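Clemholm Parts Library opens its sorting tables to the public in November

Clemholm Parts Library will open its sorting room to visitors every Thursday evening in November. The library lends and gives away small electronic parts taken from old equipment. It has 3,000 parts on its shelves and 412 registered borrowers, most of them repair hobbyists and school clubs. 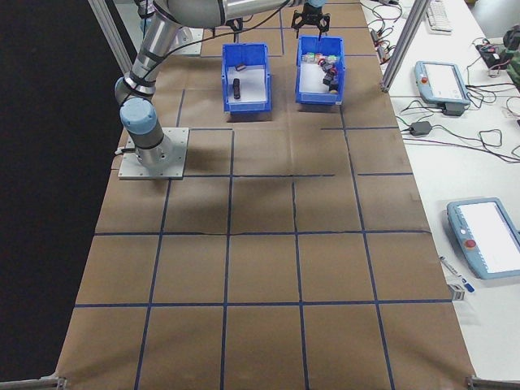
Donated parts come in mixed. They are tipped into blue plastic bins and sorted by type before anyone tests them. The tables are covered with brown paper and marked off in squares with blue tape, so each kind of part can have its own square.

"People bring us a shoebox and say they don't know what's in it," said Torunn Eide, who runs the library. "That's fine. We have a system for shoeboxes."

Capacitors are in highest demand this year. The library lent or gave out 141 sets of them over the summer – more than any other part.
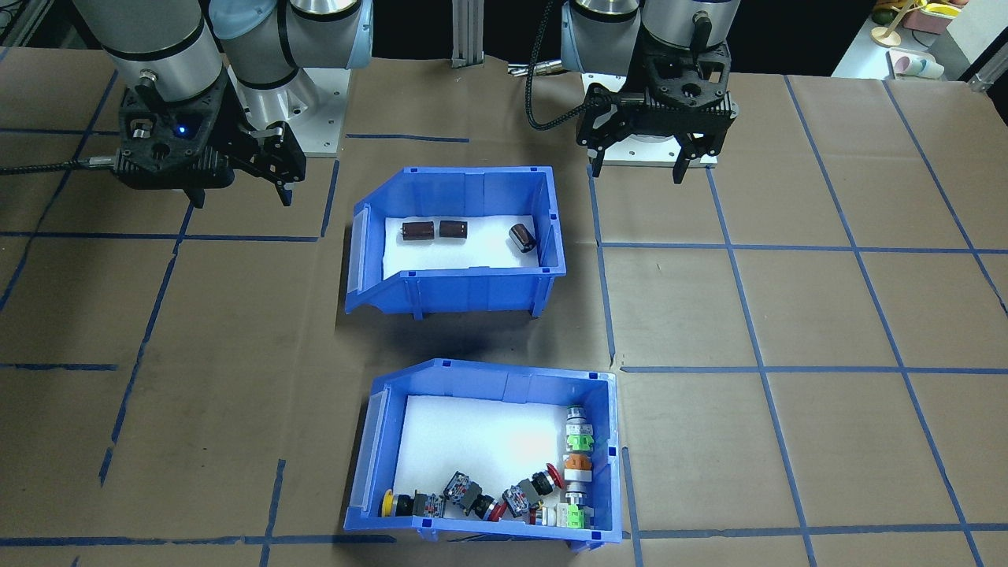

Capacitors in a lined bin at the Clemholm sorting tables.

Visitors can bring up to 2 boxes of parts each. Batteries and mains power supplies can't be accepted.
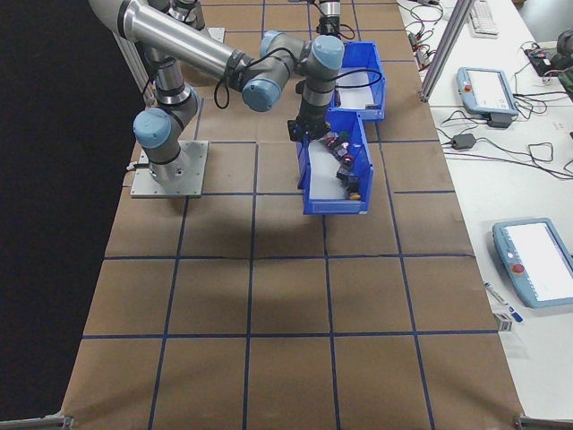 Sorting guides printed by Trutia will be free to take home. Villads Skov will give a short talk on reading part markings at 7 p.m. each week. Entry is free and no booking is needed.

Press contact: Davina Laing, Clemholm Parts Library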